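Chapter 7
Looking After Two-Jaw Grippers

Before you start
You will need the service sheet for your gripper, a lint-free cloth, a 2 mm hex key, a feeler gauge and the spare pad kit. Read Section 3.4 again if you are unsure how a parallel linkage keeps its jaws in line.

7.1 Why the gripper comes first

In most small cells the arm outlasts everything bolted to it. The gripper touches the work on every cycle, so it wears first and goes out of adjustment first. At the Tistau packing plant, whose cell we follow through this chapter, the log for one year lists 50 stops. Of these, 20 were traced to the gripper, and most of those came down to dirty pads or a loose pivot pin.

The Tistau cell is a plain one. A single arm takes soft goods from a tray and places them in a carton. It was set up by Szabó, a local integrator, and its maintenance plan was last revised on 30 April 2021. The plan calls for a pad check at the start of each shift and a full linkage check every 2227 cycles. The counter is reset by hand, and the reading is written in the log before the reset.

7.2 Parts you will be checking

A two-jaw gripper has three groups of wearing parts: the pads, the pivot pins and the drive. Pads are cheap and are replaced as a pair. Pins are replaced when side play at the jaw tip goes over the limit on the service sheet. The drive is left alone unless the jaws fail to close evenly – see Section 7.6.
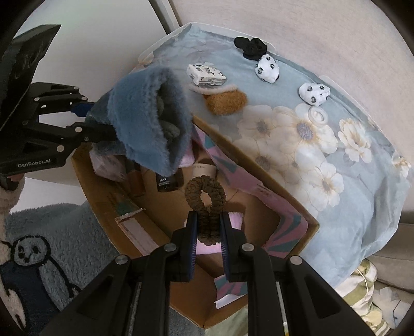 Pivot pins should be checked with the jaws closed on something soft, because a light load takes up the slack and shows which side is moving. Wipe each pin head first so that you can see whether it has turned. On the black gripper holding the brown scrunchie there are four round silver pins to look at, two close behind the jaws and two farther out at the tops of the angled arms. Check the inner pair, then the outer pair, and mark any pin that has play.

Next, open the jaws and inspect the pads. Fabric leaves lint in the fine ridges, and a clogged pad will slip on thin material. Brush along the ridges, never across them. If a ridge is torn or flattened, fit a new pair from kit 2617 and repeat the grip test in Section 7.3.

Record the result even when no fault is found – a blank line in the log is read as a missed check.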